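**Household Storage, Unit 4: The Medicine Box**
Gidcombe Adult Learning, handout for 5 September 2026

Everything goes on a cleared table before any of it goes into a container. Read the front and the end flap of each carton. Keep tablets in the carton they came in, with the leaflet folded behind the blister strips.

A clear tub lets you read the labels from the side. Stand cartons upright, names facing out. 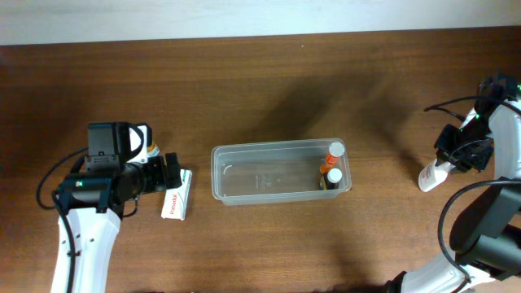
One reader of last term's handout wrote that she had thrown away every carton to save space, and by October could no longer tell which strips were which. Keep the cartons. If space is short, use a second tub.

Pack in this order:

1. Pain relief
2. Cold and allergy
3. Dressings and tape

Liquids over 300 ml stay outside the tub, on the same shelf.

For next week: bring a list of what is in your own box, with expiration dates.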